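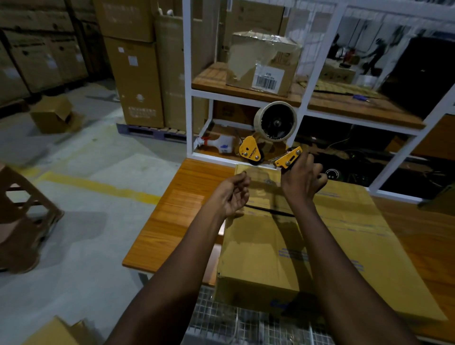 Carton taping study: frequently asked questions

What is the Tunora study testing?
Whether a two-armed robot can learn to seal a carton from head-height video of people doing the job. We train one policy on hand positions and another on video alone, then compare them.

How much material is there?
2,167 clips. We hold back 40 for testing and never train on them.

Why taping?
The hands have different jobs. One steadies the box while the other drives the dispenser, and a policy that learns only the dispenser hand tends to push the carton off line.
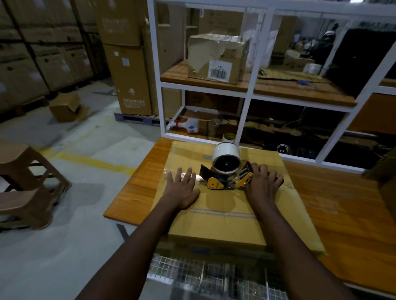

Left hand flat on the carton, right hand on the dispenser grip.

Do you clear the background first?
No. Shelving, stacked cartons and the odd passerby stay in. Paula Nistor's earlier Dimgate model was trained on plain backgrounds and did poorly in a working warehouse.

Which policy is ahead?
Hand positions, by around 9 points on tape placement – though both still struggle with the final tear.

Can I use the data?
Not yet. Labelling is being checked by Majdi Harb and we expect to release it in January. Colour calibration files will be included.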